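Wokport Collection Guide
Section 5: Recording examples of the cover task

Applies to: humanoid units running Wokport with the Asten hand set
Section owner: Arnar Laxdal
Last revised: May

5.1 Purpose

This section covers the recording of teleoperated examples for the cover handling task. The operator drives the robot through the task while Wokport stores head camera video, joint positions and hand commands. Each stored run is called an episode. Episodes are reviewed under 5.5 before they are passed to training.

Read Section 4 (Start-up and Standing Balance) first. Do not record with a unit that has not passed the standing check on the same day.

5.2 Preparing the station

1. Stand the robot on the floor facing the task area, with the yellow shelving within reach of the left arm.
2. Place the cardboard box on the floor in front of the robot. The box may stand on its own or inside the plastic bin. Record the choice in the Setup field.
3. Place the black covers at their starting positions. Both starting positions, shelf and box, are valid.
4. Leave the small parts (bolts, discs, square pads) on the lower shelf. Do not line them up between episodes. Some variation is wanted.
5. Route all cables away from the feet.
6. Open Protura and confirm that the head camera view shows both hands when the arms are held forward.

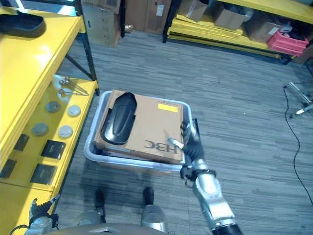
Leave the background as it is. Cartons and crates along the walls may stay in view and may be moved between sessions, but not during an episode. If a person walks into the camera view, stop and discard the episode.

CAUTION: The legs carry load during reaching. Keep hands and feet out of the task area whenever the drives are enabled, including while the robot is standing still.

5.3 Recording an episode

1. Put on the Delorme gloves and run the finger calibration. Repeat it if the score is below 99.
2. Bring both arms to the ready pose.
3. Press Record. Wait for the tone before moving.
4. Reach for the cover at the starting position named on the task card.
5. Lift the cover clear of the surface and bring it in front of the body.
6. Take hold with the second hand. Keep both grips on the outside of the cover where possible.
7. Hold the cover still for 5 seconds.
8. Set it down at the end position named on the task card and open both hands fully.
9. Return to the ready pose and press Stop.
10. Mark the episode Complete, Partial or Dropped.
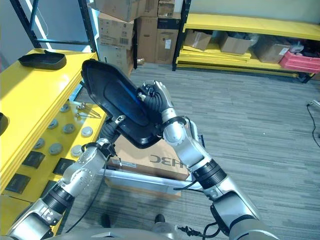

Figure 5-2. Cover held with both hands in front of the body.

NOTE: The two hands do not close in the same way. The left takes the lower edge of the cover as a clamp. The right wraps its fingers around the side. Set the grip force for each hand separately in Protura. A value copied from one hand to the other will give a poor hold.

NOTE: Keep dropped episodes. Mark them Dropped and do not repeat the lift within the same recording. A second attempt must be a new episode.

CAUTION: Do not pull against a cover that has caught on the rim of the bin or the edge of the box. Open the hands, back away and press Stop. Pulling may trip the wrist drive and upset the balance controller.

5.4 Pace and breaks

Record no more than 35 episodes in one block. Operator movement becomes shorter and faster toward the end of a long block, and this shows in the trained policy as early release. Change the starting position at least once per block. Rerun the finger calibration after every break.

If the same operator has recorded the last two blocks, hand over before starting a third. Enter the new operator's initials before pressing Record. Initials cannot be changed afterward.

5.5 Review

1. Open the block in the review window.
2. Play each episode at double speed.
3. Check that the cover stays in view from lift to release. Brief blocking by a forearm is acceptable.
4. Check that the label matches the result.
5. Reject any episode with a frozen video stream or a gap in the joint log.
6. Submit the block.

A reviewer may not approve a block that he or she recorded. Questions about labels go to Aminu Nwachukwu.

The current cover set holds 1,306 approved episodes. Earlier episodes recorded without the hold in step 7 are stored separately and must not be merged with it.

5.6 Common faults

Tone does not sound after Record: the storage drive is full or not mounted. Do not begin the episode.

Right fingers lag the glove: repeat the calibration with the hand flat. If the lag remains, check the hand connector as described in Section 8.

Video and joint log do not line up: restart the clock service, then record a short test episode and delete it after review.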